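Home Blog Archive About Contact

Moving my notes off Kovaler, finally 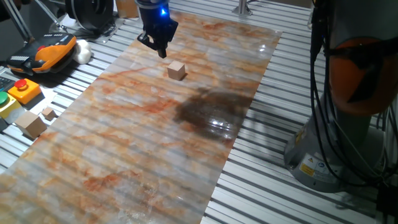
So Kovaler is raising the price again in November and I got the email Monday and that was enough. I've been on it for years, the notes app I mean, not the calendar thing they bolted on. 339 notes in there. Most of them junk. Grocery lists, half a recipe, wifi passwords for places I've moved out of. But a few I really need, and I wanted them somewhere I could open without logging in to anything. My plan was to start with one note and get that across clean before touching the rest, one plain little wooden cube on a big marble sheet, nothing else on there to knock over. That plan lasted maybe twenty minutes. Then I got impatient and exported the lot.

The export. Settings, then Account, then Data, then a link in gray text you'd miss if you weren't looking. You get a zip by email. Mine took most of the evening to show up. Inside is a folder per notebook and every note is its own HTML file with a name like the first line of the note, chopped off at some point, so I had a whole bunch called "call the" and "call the (2)". Great.

Attachments are in a separate folder. Not linked to the notes in any way I could find at first. There's an index file that does match them up but it's buried one level down and I didn't see it until I'd already renamed a pile of PDFs by hand. Look for the index file first. Please.

Tried three things to import into.

Mindener. Pretty, fast, free for 100 notes. I have more than 100 notes. Paid plan is fine I guess but the importer choked on anything with a table in it and just left the note blank, no warning. I only noticed when I went looking for my mileage log and it was a title and then white space. Uninstalled. Might be better by now if you're reading this later, the version I had was pretty new.

Rastogi. This one is more for people who like folders inside folders inside folders. Import worked! Tables too! But search on the phone is awful. Typed "boiler" and got nothing, then scrolled and there was the note, with boiler in the title. Turns out you have to let it build an index with the screen on and the phone plugged in. Did that. Then search worked, kind of, but it's slow and it forgets the index when the app updates, which it does alot.

Pivelach. Where I ended up. It's ugly. The icons look like a tax form. But it keeps everything as plain text files in a folder on the laptop and the phone app just reads the same folder. If Pivelach vanishes tomorow I still have the files. That's all I wanted.

Settings I changed on day one, writing them down so I remember:

Turn off smart quotes. It wrecks any note with commands in it.
Set new notes to go in Inbox, default is whatever folder you had open last and I lost two that way.
Sync on wifi only. First sync ate 300 MB of my phone data before I caught it, mostly scanned receipts I don't even want.
Font size up two notches. My eyes.
Daily backup ON. It's off out of the box, no idea why.

Things I miss from Kovaler: the web clipper, mostly. Pivelach has one but it grabs the cookie banner along with the article. Also checklists that move the done items to the bottom. In Pivelach they just sit there with a line through them. Somebody on their forum posted a script for it and I have not tried the script.

Reminders are gone too. Those never came over in the export, not from any of the three. I went through and put the ones that mattered in the regular phone calendar, dentist, car registration, the filter on the fridge.

I still haven't canceled Kovaler. Want a couple more weeks with both running in case something's missing, then I'll cancel before the new price hits. Remind me. (No reminders app, ha.)

Next up is photos, same deal, different company, way more gigabytes. If anyone has moved a shared album without losing the captions let me know how, the comments are open again after the spam thing.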